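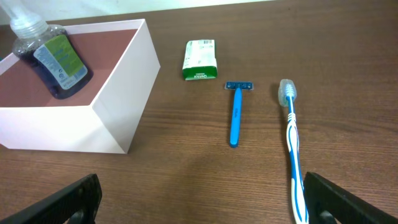 What Is Plaque, and Why Do We Brush It Away?

Run your tongue over your front teeth before breakfast. They may feel a little fuzzy. The fuzzy stuff is called plaque (say it like "plak"). It is a soft, sticky layer made mostly of bacteria, which are living things too small to see without a microscope.

Everybody has bacteria in their mouth, even right after brushing. Many kinds do no harm at all. The trouble starts when some of them get hold of sugar.

How a cavity starts

Bacteria need food, and the sugar in your food suits them very well. As they use it up, they make acid. The acid sits against the tooth and pulls minerals out of the hard outer layer, called enamel. Enamel is the hardest material in your whole body, harder than bone, but acid can still weaken it.

Your body has a way to fight back. Saliva, or spit, washes some of the acid away. It also carries minerals that go back into the enamel. Between meals, your teeth get time to repair themselves. If you snack on sweet things all day long, they get very little time. After a while a small hole can form, and that hole is a cavity. Enamel cannot grow back once there is a hole in it, so a dentist has to clean the hole out and fill it.

What brushing does

Plaque is sticky, so rinsing with water will not get rid of it. It has to be rubbed off, and the bristles of a toothbrush do the rubbing. Hand washing works in a similar way, because rubbing loosens dirt and germs from the skin. Soap comes as bars, foams and liquids, like the purple hand soap in the clear pump bottle, and the color makes no difference to how well it cleans. Soap is for skin only, though. Teeth need toothpaste.
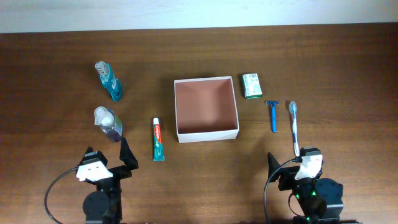 Most toothpaste has fluoride in it. Fluoride is a mineral that helps enamel hold up against acid. Some people use mouthwash as well, and it comes in plenty of colors, such as the teal bottle lying beside the box. Mouthwash can reach places a brush misses, but it does not rub plaque off, so it cannot take the place of brushing. Young children should not use it unless a dentist says so, as they may swallow it.

When plaque turns hard

Plaque that stays on a tooth soaks up minerals from saliva and slowly hardens. Hardened plaque is called tartar. You cannot brush tartar off at home. A dentist or hygienist scrapes it away with special tools — it may feel scratchy, but it is over quickly.

Try it: soft shell

You will need a raw egg in its shell, a glass and some white vinegar. Put the egg in the glass and cover it with vinegar. Bubbles will form on the shell. Leave it for almost 12 hours, then pour off the vinegar and touch the shell gently. Vinegar is an acid, and it takes minerals out of eggshell much as plaque acid takes them out of enamel. Wash your hands afterward, and do not eat the egg. 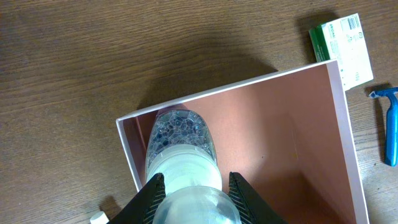
An open box on a wooden table.

Words to know

Bacteria: tiny living things, found nearly everywhere
Enamel: the hard outside layer of a tooth
Plaque: a sticky layer of bacteria on teeth
Saliva: the liquid your mouth makes
Tartar: plaque that has hardened

Page last checked 10 February 2022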